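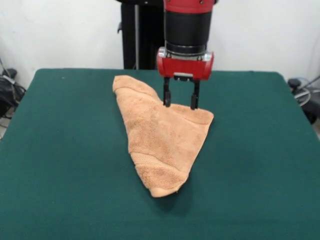
Ferkeldale Rules

The Ferkeldale Rules are a set of good-practice guidelines for testing robot arms on cloth, mainly towels, napkins and small garments. They cover how an item is laid out before a trial, how the gripper may approach it, and what may afterward be called a success. The current edition runs to 19 rules, of which the one about lunch is no longer enforced.

Origins

The rules grew out of a workshop in the town of Ferkeldale, where several labs compared towel-folding results and found that no two of them meant the same thing by "folded." One lab accepted any towel with fewer corners showing than before. Ilse Claeys, then at the automation firm Metex, wrote the first draft on a Sunday. It had 11 rules and was described by its author as "mostly complaints."

Booker Montoya edited the second edition and added the section on starting states, now the longest part of the text.

Starting states

A towel may begin a trial flat, half folded or bunched. The bunched state causes most of the arguments. Early papers called it "random," though operators given a free hand tend to drop a towel in much the same obliging heap every time. Rule 4 asks that the item be lifted by one point chosen from a printed list, released, and left alone. Patting is prohibited. So is "a small encouraging tug," a phrase that entered the text after an incident the minutes do not describe.

Approach and contact

Fingers should be open before they reach the cloth and should come down at the reduced speed stated in the test plan. A gripper that presses the towel into the table must stop and back off, and the trial is logged as a failed grasp. Soft table coverings such as felt are permitted, but must be named in the report — a bare tabletop is much less forgiving of fingertips. People keep their hands off the table while the arm is powered, including people who have just noticed a loose thread.

Scoring

A fold counts only if it holds for the full waiting period after release. Hems and woven bands may be used as landmarks, provided the report says so. Groen, a test log used by many of the labs, holds 2,366 trials scored under the rules. Resets by hand must be recorded too, a requirement that lowered several published success rates, one of which had stood at 98 percent.

Criticism

Users of the rival Nullulness checklist consider the rules fussy and too fond of terry cloth. Montoya has replied that the checklist fits on one page because it leaves out the towel. Fitted sheets are outside the scope of both documents.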